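Looking after old family photos (and the bits of paper that come with them)

I started on Mum's boxes in May and I'm still at it, so take this as notes from someone halfway up the hill. Most of ours are shopfronts and streets round the old dairy, plus a lot of chapel outings where everyone is squinting. I do the whole lot at the kitchen table, usually after seven in the evening once the tea things are cleared.

Clear more space than you think you need

I used to work in a corner next to the bread bin and it was hopeless. You want room for a pile you've done, a pile you haven't, and a pile you're arguing with yourself about. Wash your hands, dry them properly, and keep your mug on another surface altogether. I keep mine on the windowsill and still manage to put it down in the wrong place twice a night.

Write on the back, but only in pencil

Soft pencil, hardly any pressure, right at the edge. Biro goes through to the front in the end and felt tip is worse — I've got a lovely one of my aunt outside the Prins tea rooms with her own name showing backwards across her coat. If the paper is the shiny sort that won't take pencil, write on a slip and tuck it in with the photo.

Getting them out of sticky albums

Those albums with the peel-back film are the very devil. Slide a length of dental floss behind one corner and saw gently from side to side. Go slowly! If it won't shift, leave it alone and photograph the page as it is. I tore one in half being impatient and I still feel sick about it. 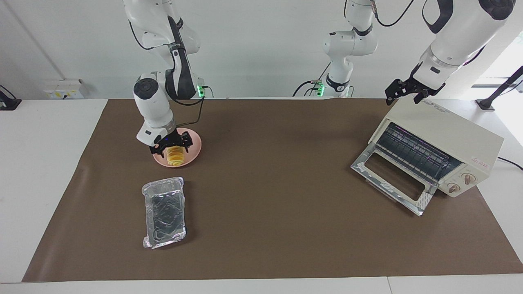
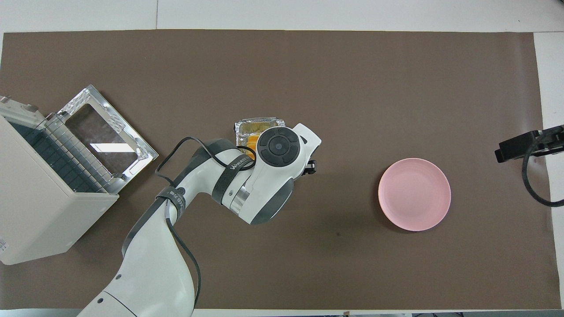

Working out where a street was

Look for the things that don't move much: church towers, kerb lines, chimneys, the slope of the road. Shop signs are good too, if you've a local directory to check them against. I spent ages on a view with a half-built wall in it until Henk Leemans spotted the Zimingate Hotel behind the bus, and after that it was easy. It's a car showroom now.

Dates are harder. Look at hemlines, cars and prices in windows, then write "before" or "after" if that's the best you can do. A wrong year in confident handwriting gets copied for ever.

Scanning

I scan small prints finer than big ones and save a copy I never touch. Name the files by place first, then number, so mine go Tistell 9, Tistell 34 and so on. Don't bother straightening and tidying as you go, do it in one sitting later with the wireless on.

Sharing them

Put a few up on your local history page and ask a plain question, such as which way the camera is facing. Efren Fajardo answered one of mine within the hour and knew the name of the horse.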